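Speaker notes — Planning the purchase of handling equipment
Yareli Bañuelos, Equipment Planning, Jivmont
Session for site managers and budget holders

Opening (two minutes)
Welcome everyone and introduce Nicanor Cortés, who will take the section on maintenance. State that the session concerns the next equipment round only. Requests already approved are not affected.

Remind the room that the request form changed in December. Forms on the old template will be returned.

1. What the budget line must contain
The price of the arm is one line among several, and in the last round it was too often the only line submitted. A complete request shows the arm, the gripper, the controller, the guarding, the installation and the first year of support. Training is entered separately under staff costs.

Grippers deserve particular attention. Fingers wear, and a change of carton or product may call for a different pair. Sites should allow 800 per cell per year for replacement fingers and pads. Spare cables for the wrist come out of the same allowance.

Pause for questions on the form. Refer questions about tax to Finance.

2. Matching the equipment to the work
Site managers are asked to describe the task before they describe the machine. The description should give the size and weight of the items, the surface they are picked from, and the number of picks expected in an hour. Where goods arrive in cardboard, state whether the cartons are opened by hand beforehand. Shiny items should be mentioned by name, as glare can trouble some cameras and the supplier will need samples.

The Hindetti site handled this well. Its request set out 50 sample items, sorted by type, and both suppliers were able to quote on the same basis. The Magsi site sent a single paragraph, and the quotations it received could not be compared.

(If time is short, leave out the Magsi example.)

3. Purchase or lease
Put up the table of costs. The lease offered by Stultex comes to 2,000 per month for a single cell, with support included. Purchase is the cheaper course for a cell that will run for the full planning period. Leasing remains suitable for trial work, and for any line whose future has not been settled.

Stress that a lease is still a commitment. The notice period must be written on the form, together with the cost of returning the equipment. Two sites left this out last time.

4. Maintenance — Nicanor Cortés
Nicanor to cover the following:
Inspection of fingers and cables at the start of each shift.
A fixed store of spares on site, listed by part number.
One named person per shift who may stop and restart the cell.
A service visit after every 3,000 hours of running.

He will also explain how lost hours are to be recorded. The present log does not separate faults in the equipment from delays in the supply of cartons, and the planning team cannot judge a request for a second cell without that distinction.

5. Timetable and approval
Requests reach the planning team by 1/5/25. Incomplete forms go back to the site once, with comments, and a second incomplete form is held over until the following round. Approved requests proceed to the supplier visit, which the site manager is expected to attend in person.

Mention that the team will read drafts. A short telephone call before submission has saved several sites a good deal of rewriting — the number is on the handout.

Closing
Thank Nicanor and the Hindetti team for the use of their form. Hand round the sign-up sheet for individual appointments. Leave the last slide up during questions.

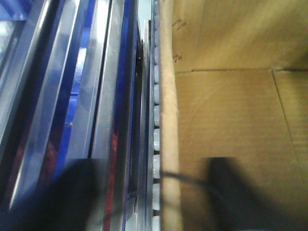 Should replacement gripper fingers be included in the purchase price of the cell?

They should be entered on a separate line, under the yearly allowance of 800 per cell. The purchase price covers only the set fitted at installation.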